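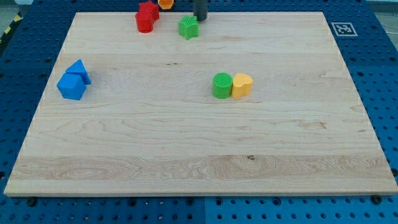

Shape blocks on the sorting board, Duvard Toy Library workroom.

Duvard Toy Library
Progress report to the Garrido Fund: Shape and Color Kits, second period

Where we are

The grant pays for 40 lending kits of shape-sorting toys, to be put together from donated sets and lent to families with small children. In the last report we said the sorting would be finished by January. January came and went, and we would like to stop naming months.

The sorting is now finished. We have 530 usable blocks, cleaned, checked and shelved by shape. We also have a shoebox of items that came in with them, including a domino, part of a toy giraffe and several keys. If the Fund has lost any keys, please write.

What went wrong with the sorting

Our application said that donated blocks would be "sorted by color." This was written in good faith by people who had not yet tried it. The trouble is that every toy maker has its own idea of which shape gets which color. We have cylinders in green and cylinders in red. A family that gets both and no star has, strictly speaking, received a color kit, and a very dull afternoon.

So we changed the method. Blocks are now sorted by shape first, then matched to a box lid they will go through, and color comes last. It takes longer. The final step is done on a plain wooden board laid on the blue pegboard table, which has holes all over its top. The holes are excellent for hooks. They also collect crumbs, and anything set down on them looks busier than it is. With the board on top you can see what you've got, and blocks of the same color get pushed together while the kit is made up – blue cube beside blue prism, red cylinder beside red star – so a gap shows up fast.

Hearts remain in short supply. Everyone seems to lose the heart. We have theories, mostly involving dogs, but no data, and the grant does not cover research.

Kits completed

Five kits were out on loan at the end of the period. We know that this is fewer than 40. The remaining kits have their blocks set aside, and most are waiting for lids.

The lids are the Ditov order. Ditov is the small workshop that cuts our replacement lids, and their first batch was beautifully made, with openings a hair too small for the blocks. The cubes could be forced through by an adult in a bad mood. Ditov recut them at no charge and were very decent about it, particularly as the measurements turned out to be ours. The second batch fits. It is arriving in installments.

Use by families

Our target is 200 loans over the life of the grant. We will not reach it by the original date, and we would be lying if we said the curve was encouraging, as there isn't yet a curve. What we do have is the loan slips, which have a box for comments. A selection:

"Loved it. Could you make one that is quieter."
"She only wants the star. She has been carrying the star."
"Posted two of our own things in it and can't get them out, is that covered?"
"Very good. The heart is behind the radiator, will return when moved."

We have added a line to the slip about radiators.

Delivery

Families who can't get to us were to be served by the Drivetine van share. Drivetine has been reliable when booked, and we have been unreliable at booking. Their system wants a day's notice and ours tends to consist of somebody saying "oh, the kits" over lunch. There is now a chart on the door. Two delivery runs went out after the chart was put up, and both were on time.

Money

Spending is below plan, for the simple reason that we haven't paid for lids we haven't got. The cleaning budget is slightly over. Donated toys arrive stickier than we allowed for. We would like to move the unused printing money to cleaning supplies, if the Fund agrees. The printing was for a color chart that, see above, no longer describes anything.

Changes we are asking you to approve

Replace "sorted by color" with "sorted by shape" in the project description.
Move the printing money to cleaning.
Extend the loan period of the project by one quarter.
Allow a kit to go out without a heart, provided the lid in that kit has no heart opening. Ditov can cut these. We would sooner lend a kit that is complete on its own terms than keep a family waiting for one small yellow block.

Next period

Fit the remaining lids as they come in, make up the kits on the board, and get them out of the room. The shelves were only borrowed and their owner has begun to mention it.

The full expense sheet and copies of the loan slips are attached. One slip has jam on it and could not be scanned.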